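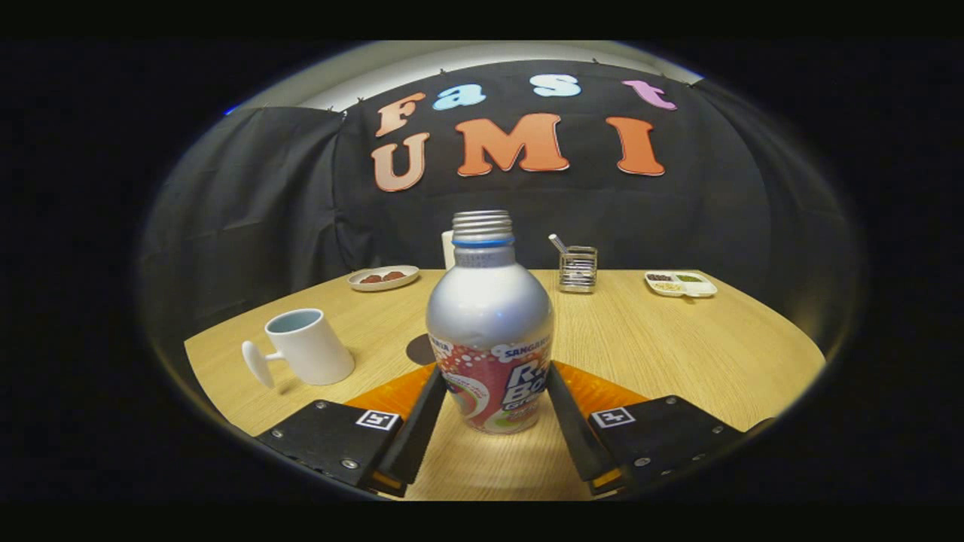
Zwischenbericht: Vorführung am Tag der offenen Tür

Projekte > Wolano > Berichte > September

An unserem Stand konnten die Besucher den Handgreifer selbst in die Hand nehmen und auf einem runden Tisch eine Aluminiumflasche der Marke SANGARIA greifen. Daneben standen eine Tasse und ein Teller. Es kamen 62 Personen, davon haben 36 die Übung gemacht. Wir haben dabei 319 Aufnahmen gespeichert. Timothée Besson hat die Gäste eingewiesen, Romain Rolland war für die Auswertung zuständig.

Schwierig war für viele die glatte Schulter der Flasche, weil sie das Licht von oben spiegelt. Die Firma Huet hat Interesse an einem zweiten Termin gezeigt. Für diesen beantragen wir aus den bewilligten Mitteln noch 50 Euro für Material.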